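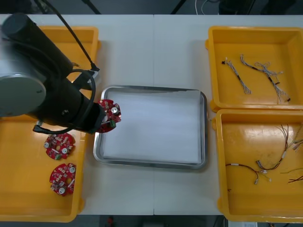
Pokis gets its first big update of the year, and I got to play with it early

Sat 17 February

If you've been reading me for a while you know I have a soft spot for Pokis, the little planning tool that Wovar puts out for kitting cells. I wrote up the last version in May and grumbled quite a bit, mostly over how long it sat there thinking before each pick. Well, version 2 came out this week, and I spent two afternoons at the Wovar shop in Drusdale getting in everybody's way so I could tell you what changed.

The big one is the planner. The old Pokis treated every pick as a brand new problem. It looked at the trays, worked out a grasp, worked out a path, moved the part, and then threw all of that away and started over. The new one holds on to what it worked out and only redoes the bits that changed. Nives Cocco, who wrote most of it, showed me the timing log, and the average planning time for a circuit board going from a supply tray to the kit tray has dropped from 391 milliseconds to 270. That may not sound like a lot, but you feel it when you stand next to the arm. The little pause before each move used to drive me nuts!

I asked her what broke along the way and she laughed. "Grasps, mainly. We'd save a good one, the board would get nudged, and the planner would trust the old answer for too long." The fix is a quick check against a fresh view right before the fingers close. If the board isn't where Pokis thinks it is, it drops the saved grasp and plans that one pick from scratch.

Round boards are a nice test for this, by the way. The outline tells you next to nothing about which way the thing is turned, so the perception side has to go by the parts on top (the capacitors are a big help, being tall and shiny, though shiny brings its own headaches with glare). There's a new setting that lets you mark areas on the board where the fingers must never go. You draw them once on a picture of the board and they turn along with it. I had mine done before my coffee got cold.

Cables are still the hard part. Pokis 2 can pick out a single wire harness when it's lying fairly open in the tray, and it'll go for a spot near a connector if it can find one. Give it a real tangle and it mostly asks for help, with a message on the screen and a highlighted guess you can accept or move. Nives says she'd take a planner that asks over one that yanks, and I'm with her on that.

The simulator got some love too. It's called Caputo, it comes in the same download, and it now replays a saved run next to the new plan so you can see where they part ways. The Wovar folks ran 3000 simulated picks through it before they let the update near the real arm. My one gripe is the replay menu, which is buried two levels down under a tab named "Other." Please move it, somebody!

If you're on the old version, your tray layouts carry over but your saved grasps don't, so leave yourself a little time to teach those again. I'm going back next week to try the harness settings with some parts of my own, and I'll post the logs when I have them.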